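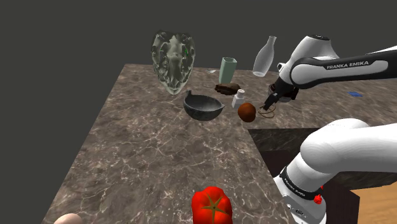 Page 70

Automation and Work, Unit 6: When the arm comes to the prep counter
Course handout, Nikola Kalinowski

Read this before Friday's session and bring your answers to the two tasks at the end.

Our case for this unit is Oltwood, a contract kitchen that packs meal boxes for offices and small shops. The kitchen turns out 936 boxes on a normal day. Until last October all of the counter work was done by hand. The company then brought in Floteck to plan two robot stations, starting with a simulated counter so that the staff could comment on the layout before anything was bolted down.

6.1 The work at hand

The simulated station has a single arm with a two-finger gripper, working over a marble counter. The items on it were picked to be unlike each other. A tomato has a smooth skin and a ribbed shape. The bottle is tall with a narrow neck, and the bowl is wide and open. The coil of string under the gripper has no fixed shape at all. A person changes grip between these without thinking about it. For a machine, each one is a separate problem, and the planners have to decide which of them are worth solving.

At Oltwood the answer was to give the arm the bottles, cups and closed containers. Soft produce and anything tied with string stayed with people.

6.2 What happened to the jobs

Before the change, a counter hand did four things in turn: fetched stock, portioned, packed and wiped down. Packing was the dullest part, but it was also when people sat on a stool and talked. With packing moved to the arm, the other three tasks filled the shift. Several workers said in the first month that they were more tired than before, although they lifted less.

No one was let go. Two open positions were not filled, and one new role was added, called station lead. The station lead clears stops, checks the gripper at the start of the shift and keeps the log. The role pays more. It went to a worker who had been on the counter the longest and who had asked for training early on.

Note the difference between tasks and jobs. The arm took over a task. The job was then put together again from what was left, and that second step was done by a manager with a spreadsheet. Most of the complaints in the interviews are about the second step.

6.3 Pace

The arm was set to 300 picks an hour. People feeding it found that they had to match that number even when the line ahead was slow. After talks with the staff, the company added a buffer shelf holding enough stock for ten minutes, and a pause button within reach of each person. Stops per week went up. Breakage went down.

6.4 Who keeps the log

The log held 3430 entries by the end of the trial. Szulc, the firm that services the stations, reads it for faults. Management began to read it for staff performance as well, and this had not been agreed. The rule now is that entries carry a station number and no name.

Terms to know: task, job, buffer, changeover, station lead.

Task 1. List the tasks in a job you have held. Mark the ones you would hand over, then write out what the remaining shift would look like, hour by hour.

Task 2. Compare section 6.4 with the Trenda warehouse case in Unit 5. Who could see the data in each case, and who had been told? One page is enough.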